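2020年11月3日 · Grostero 儿童知识小册 · 纸的一课

# 信纸为什么有花边？

你写过信吗？我说的是写在纸上的信，要折起来，放进信封，贴上邮票的那一种。

现在很多人用手机写字，一下子就发出去了。可是在文具店里，信纸还是有一个自己的架子。那些纸跟作业本的纸有一点像，又有一点不同：它们常常有花边，颜色也常常不是雪白的。今天我们就来认识一下信纸，看一看它身上的每一个部分有什么用处。

## 先说颜色

请你拿一张打印纸，再拿一张信纸，把它们放在一起比一比。打印纸很白，有时候白得有一点蓝。很多信纸是米色的，像燕麦粥，或者像没有染过的布。

纸是用植物的纤维做的。纤维是很细很细的丝，木头里面有，竹子里面也有。木头变成纸浆的时候，颜色不是白的，是黄色或者棕色。工厂要用专门的办法把它变白，这个步骤叫做“漂白”。如果漂白得少一些，纸就留下一点自然的颜色。也有的工厂先做白纸浆，然后再加一点颜料，让它变成米色。所以，只用眼睛看，我们分不出来一张米色的纸是哪一种。

米色的纸反光看起来比较柔和。在台灯下面读一封长信，很多人觉得这种颜色舒服。还有一个原因是感情的：旧的信放了很多年会变黄，所以人们看见米色的纸，就想到从前，想到奶奶抽屉里面的信。

## 纸放在哪里

一张纸很轻，一叠纸就重了。我小时候把信纸放在书包里，没有用夹子，到家的时候每一个角都卷起来了，像小狗的耳朵。后来我学会了用托盘。

托盘的边比中间高一点点。纸在里面的时候，边可以帮忙挡住它，不让它滑到桌子外面去。要写信的时候，从最上面拿一张，放在桌上，其他的纸还是留在托盘里，整整齐齐的。

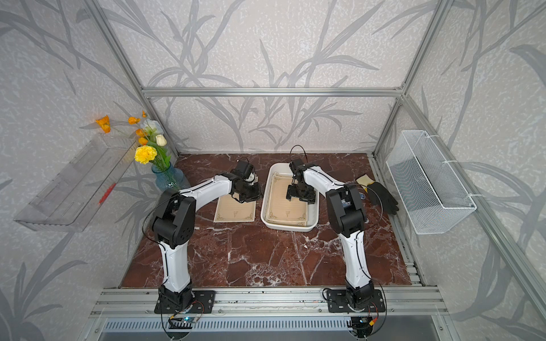 可是纸一张一张压在一起，下面的那张会不会被压坏呢？有一位读者给我们写信，这样问。

这个问题很好。答案是：一般不会。纸喜欢被平平地压着。你想一想，我们要把一张卷起来的画弄平，用的办法就是把它压在厚书下面。真正让纸害怕的，是水、折痕和太阳。水会让纤维变胖，干了以后纸就变得不平，像小小的波浪。折痕会把纤维弄断，所以折过的地方，怎么压也还能看见一条线。太阳晒久了，纸的颜色会变，有的纸还会变脆。

另外，石头的桌面有时候很滑。大理石磨光以后，纸放在上面，轻轻一吹就会走。如果你家的桌子也是这样，写信的时候可以在纸下面放一张垫板，或者垫几张旧报纸。垫一点东西还有一个好处：笔尖碰到的地方软一些，字写出来会圆润一些。

## 花边从哪里来

现在我们来说花边。

信纸四周的花纹，看起来很复杂，但是你仔细看，会发现它常常是由几种简单的样子组成的：

- **直线**。直线像画框的木条，从一个角走到另一个角。
- **卷线**。线走着走着就卷起来，好像蜗牛的壳，又好像葡萄的小须子。
- **叶子**。卷线的尾巴有时候变得尖尖的，就成了一片叶子。

最复杂的地方往往是四个角。为什么呢？请你试一试自己画一个框。画直线很容易，可是两条直线在角上碰到一起的时候，很容易一条长、一条短。设计的人如果在角上放一朵卷卷的花纹，角就变得好看，眼睛也知道：到这里要转弯了。

卷卷的花纹是很老的图案。在很多国家，人们把藤的样子刻在石头上，织在布上，也画在书页的旁边。后来有了印刷，就不需要每一张都用手画。做一块版，涂上墨，可以印很多张一样的纸。

中国从前也有漂亮的信纸，叫做“笺”，读音是 jiān。有的笺上面用木版印了花、石头或者小鸟，颜色很淡，写字的人就把字写在图案上面。还有一种笺印了竖的线，一页八行，叫“八行笺”。那时候的字是从上往下写，从右往左走，所以线是站着的。我们现在一般横着写，线就躺下来了。

## 小小的标记

有的信纸在上面的中间印一个小图案。它可以是一个学校的标志，可以是一家旅馆的标志，也可以只是一个好看的装饰，没有什么意思。

如果你自己做信纸，你也可以给自己设计一个标记。请记住，要小。我第一次做的时候画了一只很大的猫，占了半张纸，结果我的信只能写四句话。

## 线是给谁看的

没有线的纸，写到后面，字常常会往上爬，或者往下掉。这不是因为你不认真。我们写字的时候，手臂以肩膀和手肘为中心转动，所以手喜欢走弧线，不太喜欢走直线。横线就是给手看的一条路。
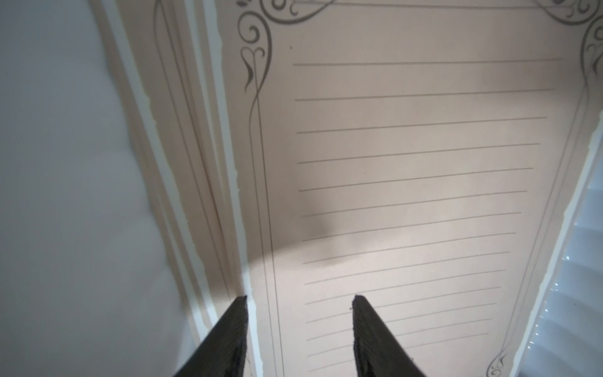 *图片来源：Uvar 文具资料室。文字说明归 Grostero 儿童知识小册所有。*

信纸上的横线大多很细，颜色也淡，灰色的很常见。线如果太黑，就会和字打架，读信的人先看见线，后看见字，那就不好了。淡淡的灰色刚刚好：写的时候看得见，读的时候不太注意它。

如果你从低一点的地方斜着看一页纸，远处的线好像比近处的线靠得更近，纸的上边也好像变窄了。可是用尺子量一量，线与线的距离是一样的。画画的老师把这件事叫做“透视”。铁路的两条铁轨在远处好像碰到一起，也是同一个道理。你可以坐在桌子前面，把下巴放低，再看看自己的作业本。

横线的左边和右边，还常常留一块空的地方，叫做“页边”。页边有三个用处，我按照自己的想法来排列：

1. 你的手指可以拿着纸，不会把字擦花。
2. 眼睛读完一行，要跳到下一行，有空的地方，就容易找到开头。
3. 花边需要住的地方。

第三个是我最喜欢的。字如果写到花边上面去，花和字都看不清楚。所以写到右边的时候，要是剩下的地方不够一个字，就请你换到下一行去。

## 来做一个小实验：纸有方向

纸也有方向，你知道吗？在造纸的机器里，纸浆一直往前走，很多纤维就跟着往一个方向躺下来。我们叫它“纸纹”。

**你需要：** 一张不要的纸，和你的两只手。

**做法：**

1. 先从纸的上边，往下慢慢地撕。不要用尺子。
2. 再把纸转过来，从侧边往另一边撕。
3. 比较两条撕开的边。

你很可能会发现，一条比较直，另一条歪歪扭扭的。比较直的那一条，就是顺着纸纹撕的。折信纸也有同样的情况：顺着纸纹折，折出来的线比较光滑；横着折，线有时候有一点毛。

请不要用好的信纸做这个实验。我的同事用了，后来很后悔。

## 怎么写第一封信

写信有一个简单的样子，你可以照着它写，也可以自己改。

第一行写称呼，顶着左边写，比如“亲爱的外婆：”。称呼后面是冒号，不是逗号。

第二行空两个字的位置，写“您好！”。如果是写给朋友，用“你好！”就可以了。

然后写你想说的事情。每一段的开头都要空两个字。如果不知道写什么，就写今天吃了什么，窗户外面有什么，最近学会了什么。收信的人不在你的旁边，对你来说很普通的事情，对他来说是新的。

最后写祝福的话，比如“祝您身体健康”。在右下角写你的名字，名字下面写日期。

信写错了怎么办？错一个字，可以轻轻画一条线，在旁边写上对的。不一定要重新写一张。我收到过一封信，里面有很多画掉的地方，我觉得很亲切，好像能听见写信的人在想。

## 折一折，放进去

长的信封，一般把信纸折成三份。先把下面的三分之一折上去，再把上面的三分之一折下来，用手指甲沿着边轻轻压一下。短的信封，可以先对折，再对折一次。

折之前，请等墨水干。用钢笔的小朋友特别要注意。你可以在旁边数到一百，或者先去写信封。没有干就折起来，左边的字会印到右边去，一封信变成了两封，可是第二封是反的。

## 几个词语

| 词语 | 意思 |
|---|---|
| 纤维 | 很细的丝，纸就是由它们组成的 |
| 漂白 | 让纸浆的颜色变白 |
| 笺 | 从前的人写信、写诗用的好看的纸 |
| 页边 | 纸的四周不写字的地方 |
| 纸纹 | 纸里面纤维躺着的方向 |
| 透视 | 远的东西看起来比近的小 |

## 自己画一张花边信纸

最后有一个手工。请准备一张白纸或者米色的纸、一支铅笔、一把尺子、一块橡皮和一支灰色的细笔。

用铅笔在四周画一个框，离纸的边要有两个手指那么宽。然后在四个角上练习卷线：从框的线出发，往里面转一圈，停下来；再从这一圈的背上长出一片小叶子。左上角画好了，右上角要画成它在镜子里的样子。这一步最难，慢慢来。有一个办法是把纸对折，放在窗户的玻璃上，让光透过来，照着描。

角都画好以后，用尺子画横线。线的距离看你的字有多大。字大的小朋友，请把线画得远一点。最后用灰色的细笔把铅笔线描一遍，等它干，再用橡皮擦掉铅笔。

我们八月的时候在 Kun 儿童图书角试过这个手工，那天来了16个孩子。有一个孩子没有画叶子，在四个角上画了四条卷着尾巴的小鱼，也很合适。他的信是写给游泳老师的。

如果你画好了，可以放进信封寄给我们，信封上请写编号2313，那是这本小册的信箱。下一册讲信封和胶水，和 Perkex 一起编写。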